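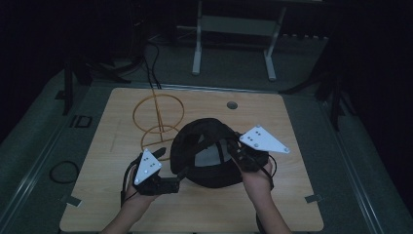 4.2 Soft goods and other disappointments

Figure 3. Headgear placement with two hand-held grippers. The wire stand is to the left of the headgear.

The placement chore sounds like the easy one. A padded cap has to be picked up with two grippers, turned if need be, and set on a wire stand made of two rings joined by a center post. A child would finish it on the way to doing something else. Our policy, trained on over 106 demonstrations of the chore, finished it often enough to be interesting and failed often enough to keep us humble.

The trouble starts with the cap. It has a firm dome, which a gripper can press against with some confidence, and it has straps, which go wherever they please. In Figure 3 the left finger is touching a strap at the lower left of the headgear while the right gripper presses on the opposite side. People who do this by hand adjust their squeeze without thinking about it. The policy has no such habit. It closes on the strap with great conviction and lifts the strap, and the rest of the cap follows later or stays home.

Orientation is the second problem. A cap lying upside down or tilted shows the camera its lining, and the lining is a poor guide to where the top is. Szulc and Venter, who recorded most of the demonstrations, settled on different ways of righting it: one rolled it against the tabletop, the other turned it in the air. Both work. The policy learned the average of the two, a slow half-roll ending in a shrug. Splitting the data by operator removed the shrug, at the price of a smaller training set for each half.

The stand, which we had expected to be the villain, behaved fairly well. Its thin rods are hard to see in depth images, but the rings are round and forgive an error in heading. Most misses were in height. The policy let go early, as if the cap had somewhere to be.

We also tried the Stonlow shop-floor variant, in which the same cap must be placed between 2 other chores. Performance fell again, mostly in the handoff from one chore to the next - a part of the day that benchmarks tend to leave out and workers tend to complain about.

Would we let the system tidy a locker room? Not this May. It could be trusted with the firmer items, provided that someone stayed close by to deal with the straps. Section 4.3 turns to rigid objects, where the results are better and the writing is duller.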